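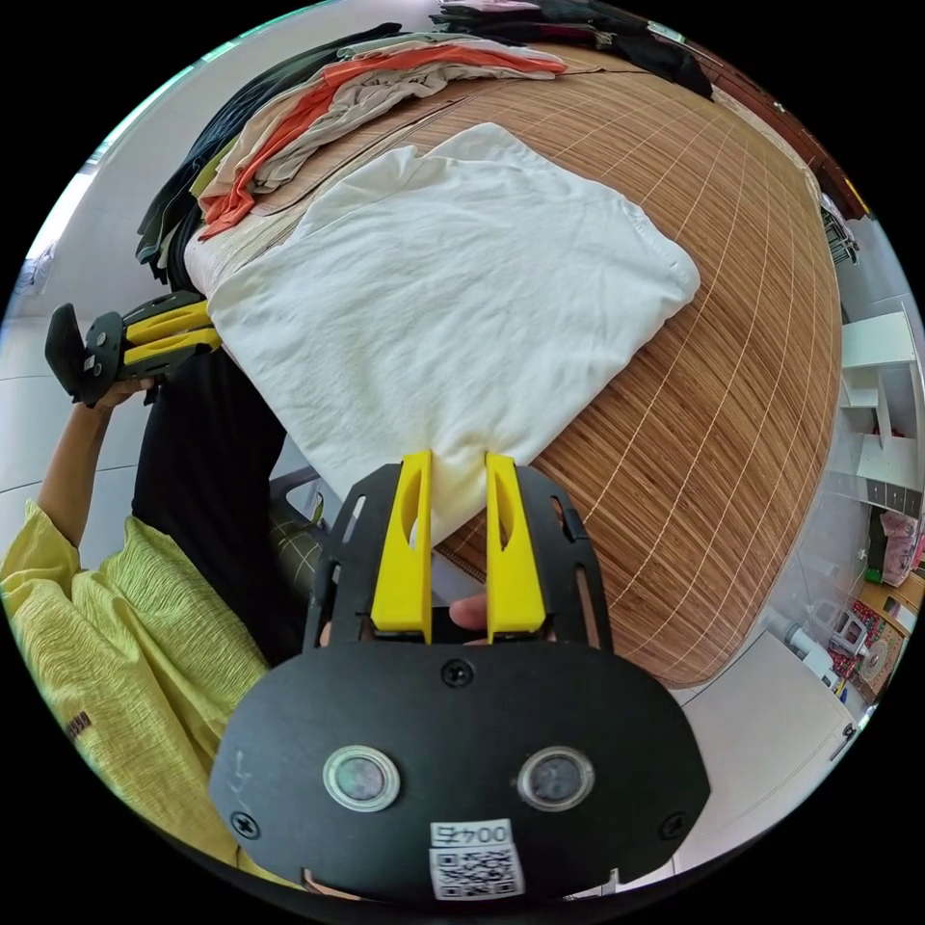

Keep your bus pass out of my phone

Another week, another app. Astetti wants every rider in Astarside to move their transit card into its phone wallet, and the plastic ones stop being sold after March. Progress, apparently.

I tried it. Took 4 goes to get the thing to read my card number. Then an update. Then it wanted my face. For a bus.

Look, I like tapping with my phone. Groceries, coffee, fine. But a choice is a choice only while the other option is still there. Flat battery at the Hukmont interchange, 11 at night — what then? The help page says to "plan ahead". Thanks.

And the cost. The council paid for 2,957 new readers and kept 2 staffed counters. Two! My neighbour's phone is too old to run the app, so she's meant to buy a new one for $294 to keep catching the same bus to the same shops. Her old card worked teh whole time.

Vieira kept its plastic. Same readers, same app, and a card for anyone who asks at the counter. Didn't cost them the earth. Riders there use the phone becuase they want to.

So do that. Sell the card. Leave the app for people who like it, and stop asking for my face.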